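I got to Ganell a little after nine in the morning, and the kettle was already on. The woman who runs the packing room at Etura (she'd rather I kept her name out of it, so I will) poured me a coffee and put me on a stool by the door, out of everybody's way.

I'd come to ask about boxes. I order a lot of stuff online and I swear half of what arrives has been rattling around in a carton made for a microwave! She laughed at that. "People notice the box when it's wrong," she said. "We had 2,000 of one size delivered in February and they were all a finger too wide. We used them up, but I hated every single one."

Her favorite these days is the tall, narrow kind. One bottle, standing up, no wasted space - and you need far less paper to keep it from knocking about. I asked if there was a trick to getting the bottle in. "Shoulders," she said. "Hold it up by the neck, line up the shoulders, let it down slowly. If you drop it the last inch you'll hear about it from the customer."

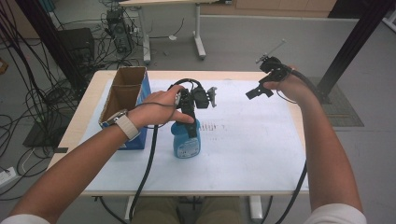
The customers do write in, she told me, and one of them had complained that the flaps on the Drisberg cartons were so stiff she'd had to go at them with a bread knife. That one got passed on to the supplier the same afternoon.

We talked about tables for a while, more than I'd expected to. She likes a pale surface because she can spot a drip from a loose cap right away, and she likes it at hip height. The old benches came from the Agyeman warehouse sale and were way too low. "Everybody had a sore back by lunch," she said. "I put mine up on bricks for a year."

I wanted to know what a busy day looks like. Her best is 846 boxes out the door, and she remembers it mostly for the tape running out at four in the afternoon. A normal day is closer to 320, which she calls civilized.

Before I left she had me try one myself. I got the bottle in fine, then folded the bottom flaps in the wrong order and the whole thing slid straight out into her hand. "Again," she said, and passed me another box.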